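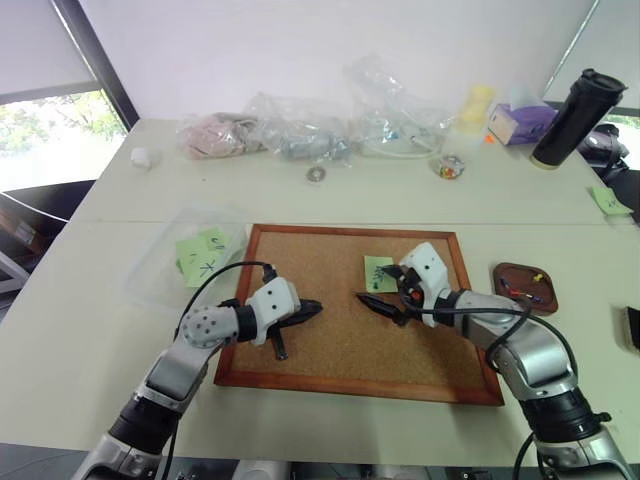

*Both grippers over the cork board, pin dish on the right.*

## Scoring a note-pinning trial by stages

A plain pass or fail tells you very little when a two-armed robot is pinning paper to cork. Our first 100 trials at Warncombe were scored that way, and all we learned was that we were sad. We now score by stage.

1. Lay the board flat, with the notes to its left and the pins to its right.
2. Start the policy and keep your hands off, however much it hurts.
3. Mark each stage as reached or missed: note on board, pin picked up, pin over note, pin in.
4. Write down the last stage reached. "Nearly" is not a stage.
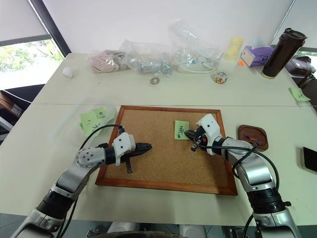
Nistell Group, Two-Arm Manipulation Team

Look closely at the moment when the gripper tip meets the cork beside the note. A pin can look finished and still be leaning on its luck, so Salim Muli tugs the paper once before anyone ticks the last box.

Of 60 trials scored this way, 33 reached the final stage and 17 stopped at picking up the pin. Golshifteh Bahrami wants the other failures split further. She may borrow my pencil.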